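Workshop notebook — the brown table, second attempt
27 Jun 2023
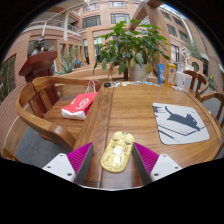
I had meant to get to the finish test first thing, but as usual the table had collected half the building's odds and ends along its far edge, and I can't think straight with tubes and bottles lined up in front of me. So the first part of this entry is really about tidying, and I'm writing it down mostly so that whoever comes in after me knows where things went (and doesn't buy them again, which is how we ended up with so much of everything in September).

The little flat pieces, the cream one and the blue ones, are now in the shallow drawer with the Foltulell samples. I left the small white and dark bits together in a saucer, as I'm fairly sure they belong to something Ji-hoon Joo has on the go and I didn't want to split up a set. The crumpled white stuff by the bottle went in the trash. If it was important, I'm sorry, and please put important things in a box next time!

I kept the cat mat out. It's the gray one with the dark cat on it, long tail curling up at one side, and I've grown very fond of it. It also happens to be a good size for working over, and it spares the tabletop. I did wonder whether it would mark the finish if it sat in one spot all week, so from now on I'll lift it every evening and have a look underneath.

Now the table itself. Two coats of Druvia, left overnight between them, rubbed down with 400 grit by hand. The shine is lovely, warmer than I expected, and the grain still comes through nicely. My one complaint is the dark seam where the top meets the border plank. Small things come to rest across it and dust settles in it, and no cloth I own gets all the way down. I tried a soft brush and then a folded corner of paper, and the paper did better. Ji-hoon would like to fill it with Zellach. I'd like to leave it alone, partly from laziness and partly because I like seeing where one plank stops and the other begins. We talked it over for a good 20 minutes and settled nothing, though we did finish the coffee.

Near the curved corner I want to try one more thin coat, where people lean when they're talking. Must check how much Druvia is left first. The label on the can says 213 and I have never worked out whether that's a shade or a batch, so I'm copying it here in case we need to order the same again.

Still to do: ask Ham for the finer pads, wipe out the drawer, return the good brush to Ji-hoon before it gets missed. I'll look at the seam again on a brighter morning.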